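search this site Search All News Business Opinion Go

Lareo says its snack bags can be recycled. Where, exactly?

Gultatthorpe shoppers will soon see a green arrow on the back of every bag of Lareo chips, along with the words "return me." The snack maker says the new wrapper can be recycled and that the town will be one of the first places to try it. The company's announcement runs to several pages. The part that deals with where the bags go takes up two sentences.

According to those two sentences, customers are to rinse the empty bag, flatten it and carry it to a drop-off bin. There will be 50 bins across the county. Lareo has not published a map of them. When this site asked for one, the press office sent back the same announcement with a different photo at the top.

The town's own curbside program will not take the bags, new or old. Its sorting rules have listed chip bags and candy wrappers under "trash" for years, and the public works department said it has no plans to change them. The machines at the sorting line are set up for bottles, cans and cardboard. Thin, light wrappers slip in with the paper and have to be picked out by hand, if they get picked out at all. So anyone who sees the green arrow and drops the bag in the blue cart at home, as plenty of people will, is making the pile harder to sort.

Then there is the matter of what happens after the bin. Lareo says the bags will be trucked to Kirui, a processor 200 miles away, and turned into "useful new products." It did not name any. Kirui's website mentions park benches and plastic lumber, and shows a park bench. Asked how much wrapper it handles now, and how much of that ends up as something a person could buy, Kirui said those numbers are private.

It's fair to ask what the company is giving up here. The price of a bag is not changing. The bags are not getting any smaller or fuller either. Lareo will not pay a fee for bags that never come back, and it has set no target for how many should. If almost none are returned, the arrow stays on the package just the same.

We have been down this road. Wandholm, the grocery chain, put wrapper bins by the doors of its Gultatthorpe stores a while back, with a good deal of fuss and a ribbon. The bins filled up with coffee cups and receipts, and by the following September they had been moved behind the carts. They are gone now. Wandholm would not say what became of the wrappers it did collect, only that the program had "met its learning goals."

Lareo says this time will be different and points to a survey in which most of its customers said they would be willing to return a bag. Saying so on a survey is easy. Rinsing the grease and salt out of a chip bag, letting it dry on the dish rack and driving it across town is a bigger request, and the survey, as far as we can tell from the summary, didn't mention the rinsing.

The state has rules about calling a package recyclable, and they lean on whether most people have a real place to take it. Whether up to 50 bins in a county this size would pass is something the consumer office said it could not discuss before the bags are on shelves. It did say that complaints can be filed online.

The company plans to look at the results after a trial period of 2 years. It has not said whether it will share them. Until there is a list of bin locations, the town's advice on empty chip bags is the same as before, which is to put them in the trash.
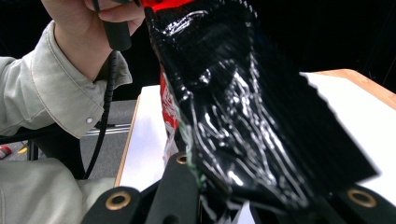
Readers who come across one of the bins are welcome to send us the address. We will print the list as it grows, and we'd also like to hear what else people find in there. Lareo's customer line can be reached through the number on the back of the package, next to the arrow.

Contact the newsroom | Corrections | Copyright Gultatthorpe local news, all rights reserved | Back to top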